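From: Jallthorpe Kitchen List
Date: 2025-12-30
Subject: Re: Drying racks, one tier or two?

> Hello all, we've got a small worktop and a one-tier rack
> that's always heaped up by teatime. I'm thinking of a
> two-tier one but I worry it'll just be twice the heap. Does
> anyone have one and still like it after a few months? Also,
> do you put mugs upside down in it or not? Mine keep
> ending up with a little pool in the bottom.

I bought a two-tier in August and I still like it, so there's one vote! I had a single-layer Olteo before that, a big flat thing that took up half the worktop and held next to nothing once a saucepan had gone in it. The new one is a Jistum, metal, plates in the prongs up top and everything else in the basket underneath. It's no wider than the old one but I get a whole supper's worth in without building a tower.

As for it being twice the heap - it was, for the first couple of weeks. Then I started emptying it first thing while the kettle boils and that sorted it out. The top goes quickly if you take the plates out in a stack. The bottom is slower, all those odd lids and spoons, and if I'm going to leave anything it'll be in there.

Mugs, then. I've changed my mind on this more than once. I used to put them in the top, tipped over between the prongs, and they'd lean and clonk about and one would always slide off when I pulled a plate out. So now the mugs go in the lower basket, upside down and a bit tilted, and they come out before anything else does. My everyday ones are rounded, more like little bowls with a handle, white inside and dark brown-grey outside, and there's enough of a curve on them that they'll sit askew quite happily.
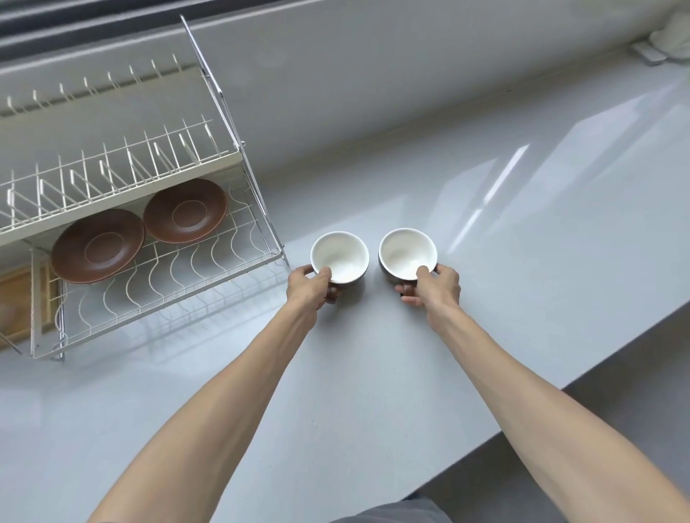 Does the lower tier get dripped on by the plates above?
It does for the first few minutes, so wash the plates first and let them drain a bit before you put any mugs underneath.

That's for mine, anyway. If you find one with a tray between the tiers it might be different, but then you've got a tray to empty and I know I wouldn't.

The other thing I'd say is measure upwards as well as across. I was so busy with the width that I forgot about the wall cupboards, and it went in with 2 cm to spare, which was pure luck. Check that you can lift a dinner plate out of the top as well, because mine have to come out at a slant.

On your little pools: has the mug got a deep ring on its base? I had a set of Bugti ones that held a good spoonful each in the foot, and every time I turned one over it went straight down my sleeve. I give that sort a wipe round with the tea towel as they go in. If the pool's on the inside then they're standing too upright, so try leaning them on each other.

Oh, and wipe the wires underneath now and then. I left mine all autumn and it wasn't nice.

I can measure mine properly if you tell me how much room you've got, and does anyone know a good way of getting limescale off the chrome bits? Vinegar does most of it but not the corners.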